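Progress report to Deketti, tube handling cell at the Nidau laboratory
Prepared by Ya-wen Ho, May 8, 2019

In April we finished the second maintenance period of the cell. The robot is back in daily use and we can continue with the plan that was agreed with you.

The main problem in the last report was the gripper. After long runs the fingers did not close at the same point any more, and the tubes were sometimes held at an angle. Chun-hung Man took the gripper apart and found that two screws of the finger mount had become loose. He cleaned the joints, replaced the screws and tightened them with the torque tool from Joline. We now check them every 2000 cycles, and the check takes 12 minutes.

The cable at the gripper was the second point. It was too short for the lowest arm position and pulled on the connector. We changed it for a longer one and left a loop at the side — this gives enough movement, but we must look at it every morning before the start.

For calibration we teach the rack position again after each service. We do it slowly, by hand, with up to 30 test moves above the holes before a tube is gripped. The clear rack is still difficult for the vision software, so a black cloth stays on the table during this work. The pouring step with the funnel is not released yet. We want to repeat the alignment with the new fingers first.

Costs are within the budget, except the spare finger set from Amaral, which arrived later than promised and was more expensive. We ask for your approval to order one more set, as the old fingers are worn and we have no other reserve. The order form is with Chun-hung Man and needs only your signature.
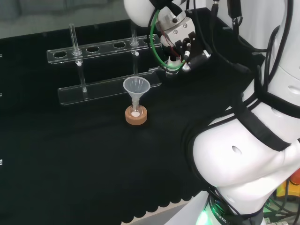
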